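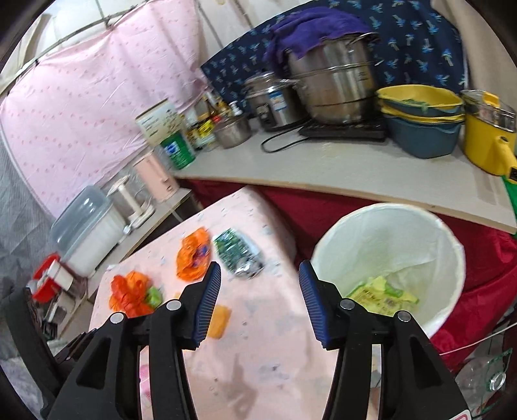 Clearing the table: two orange bags, a flattened can and the lined bin, seen past the jaws.

Dromton Hand Kit: review notes and data card

What this is

A folder of recordings made with the Dromton hand kit, plus our opinion of the kit, which you didn't ask for but are getting anyway. The Dromton is a hand-held gripper with a camera on it. You squeeze, it grips, and the recording is meant to teach a robot arm to tidy up without anyone having to buy the arm first. We had it on loan until March.

What's in the folder

145 recordings of one job: clearing a kitchen table. 26 of them are marked "poor" in notes.csv. Haruna Tsuji did the marking and is stricter than I am, so treat "poor" as "would not show to a relative". Each recording has a video, a track of where the hand went, and a track of how wide the jaws were.

The kitchen is small and full. There are kettles, a rice cooker and a big steel pot with a purple cloth over the top, and we left it all out on the counters. Brukcombe, who sell the kit, suggest a plain background for the first sessions. Their kitchens must be very dull. 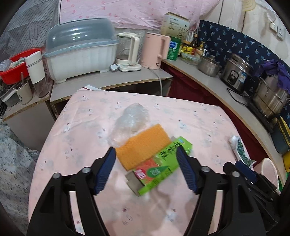

Bags were the hardest thing to pick up. The blue pads have ridges and hold card and sponge well enough, but a thin plastic bag tends to fold away from them, and you end up chasing it across the cloth like someone after a wasp. Mimoza Begović found that coming in low with the jaws half shut works best. The manual recommends "a natural motion", on a page of its own.

The good

Set-up took 17 minutes, including the search for a screwdriver. The pads come off for washing. The jaw readings matched our own ruler checks at every width we tried.

The less good

It's heavy by the end of an afternoon. Wumpini Nutsugah swapped hands halfway through a session, so expect a change of style from recording 8 onwards in the second set. The carry case doesn't close with the kit in it.

Known problems

The camera's wide view bends straight edges near the sides. We haven't corrected this. In the first set the jaw track lags slightly behind the video; fix_lag.py sorts it out, and has to be run from inside the folder or it sulks.

Use

Free for teaching and research. Please credit the Zirkancombe kitchen group. Corrections to Asanka Dewan, complaints about the manual to Brukcombe.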